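Screen Notes: Kimutai Nzioka gets his own show

Mar 9, 2023

Big news for anyone who has followed Kimutai Nzioka since his kitchen-table podcast days! The actor and comedian told fans on his Instagram story that he has signed on for a full season of Votdale, a family comedy from Clomell, and that he will be writing on it as well as starring.

"I read the pilot in one sitting and called my mother before I called my agent," he wrote. "She asked if she could be in it. I am still thinking about my answer."

Nzioka plays Morkico, the youngest of three brothers who come home to run their late father's furniture shop and can't agree on a single thing, including what to call it. He went through 87 auditions before his first speaking part, and he says a fair number of those waiting rooms have found their way into the scripts (the brother who rehearses his apologies out loud is apparently based on a real person).

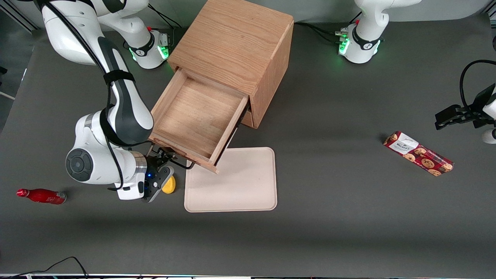 The cast and the first table read

The older brothers haven't been announced yet, and the guessing in our inbox has been wonderful - keep it coming. What we do know is that the first table read took place in February in front of a small audience, and that 2,000 people had put their names down for 166 seats. One reader who got in told us the dinner scene in episode two had the whole room in tears, mostly the good kind.

Nzioka is also keeping up his live dates. His stage show, Kwan, is back for a short spring run with new material about turning forty and learning to swim in the same week. I saw an early version last year and laughed so hard I missed the end of at least two stories, so I'm going again.

Filming on Votdale begins this summer, and Clomell hasn't set a release date. Nzioka says he will answer fan questions on his story once the scripts are locked, so send him something better than "who's your favorite brother." He has already said it's Morkico.
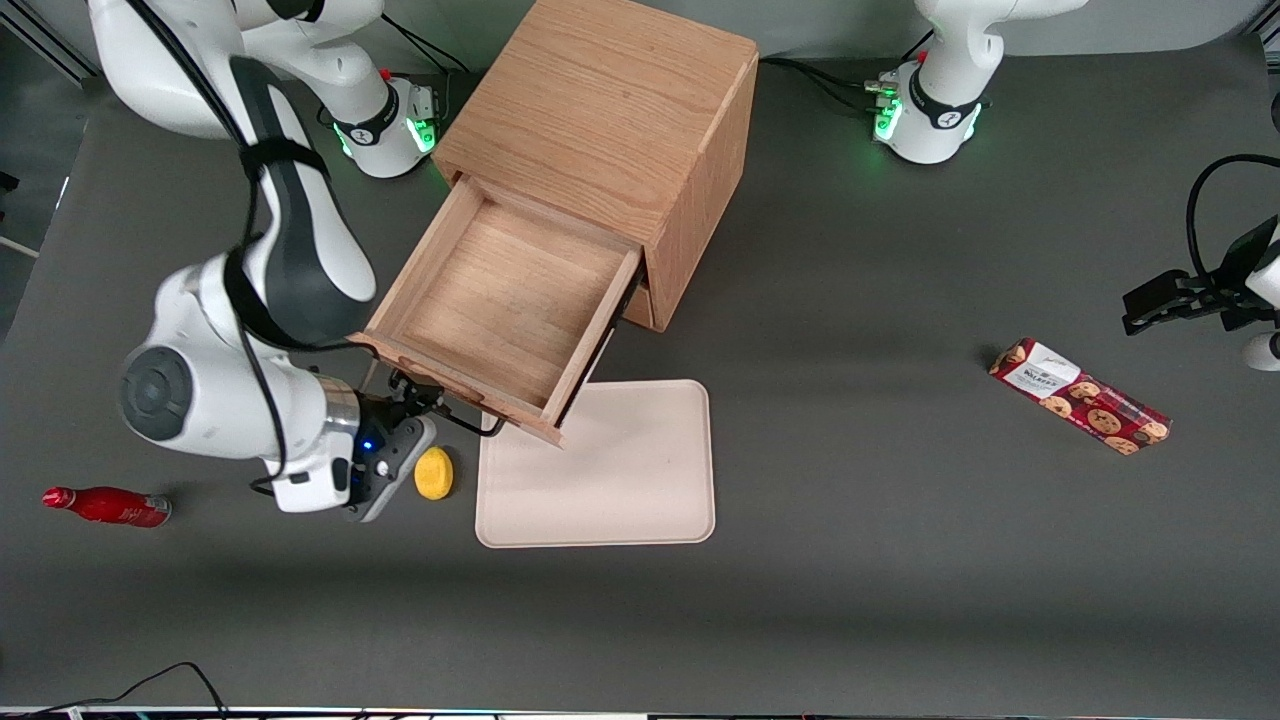

Wooden cabinet with its drawer open, on a dark gray tabletop.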